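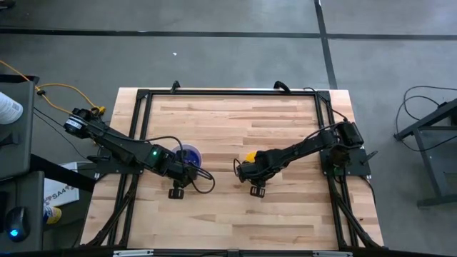 Home News Food Events Contact

So the Skukero soup swap is coming back to Dumance in August, and I could not be happier! Last year I went home with 2 quarts of lentil and a sunburn (worth it). They've moved it from the church lot to Grarnura Hall, so there's finally some shade.
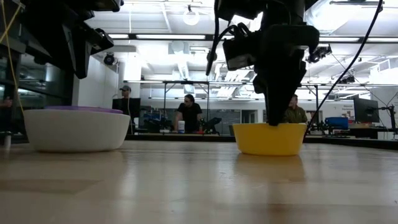
Vol. 25, No. 2

Doors open Monday at noon, and you'll want to get there early, as over 536 people came through last time and the chowder was gone before I'd parked. Bring your own bowl and spoon. The Thammasiri bakery is doing the bread again, including that seedy rye I keep going on about.

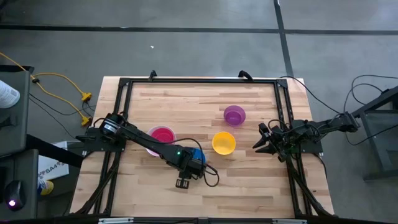 Light wood tabletop, concrete floor.

Tickets are at the library desk, kids get in free.

25 comments | 2,761 shares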